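Pilum Reader's Desk, Set-up Guide
Section 8. Adding literary terms to the glossary

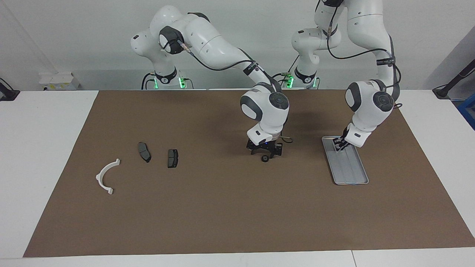

Fig. 8-1. Two-arm station with brake pads, bracket and tray on the mat.

Use this section to enter terms from literary history, such as "chapbook," "broadside" or "penny dreadful." You need an account with Editor rights.

1. Open the Glossary tab and select New Term.
2. Type the headword in lower case. Capitalize proper names only.
3. Enter the part of speech.
4. Enter the definition. The limit is 700 characters, including spaces.
5. In the Period field, select the century in which the term was first in common use. If sources disagree, select Unsettled.
6. Add at least one dated quotation. Copy the spelling of the printed source, including long dashes and italics.
7. Enter the author, title and page for each quotation.
8. Select Check. Fields with errors are marked in red.
9. Select Save.

Note: A chapbook and a pamphlet are separate entries. Use the See Also field to connect them. Each entry can hold up to 66 cross-references.

Note: Headwords longer than 49 characters are shortened in the printed index. The full form stays in the online version.

Caution: Do not paste text from a scanned page without reading it through. Scanning software often reads the long "s" as "f," and the Check command does not find this error.

Caution: Deleting a headword also deletes its quotations. Export the entry first (Section 11).

Section text revised by Hülya Uçar, Apr 12, 2025.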